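Skandidby Overnight Hand Balm

My hands have been so much happier since I started using this one! It's thick and creamy, with oat oil and shea butter, and a little goes a long way (a dab the size of a pea does both hands). No perfume either, so it won't fight with your face cream.

Size: 30 ml tube
Made by: Moselstead

How to use
Rub into clean hands before bed, working it well into the knuckles and cuticles. Give it 4 minutes before you touch your phone or the sheets.

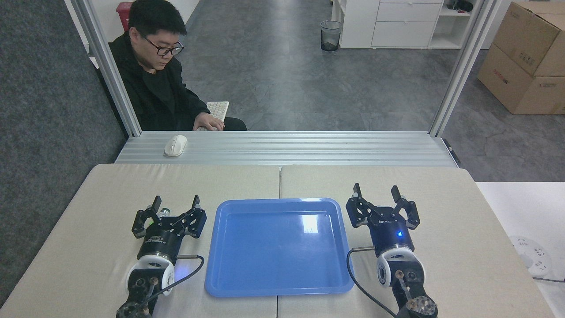
Goes well with
Skandidby Cuticle Oil, 16 ml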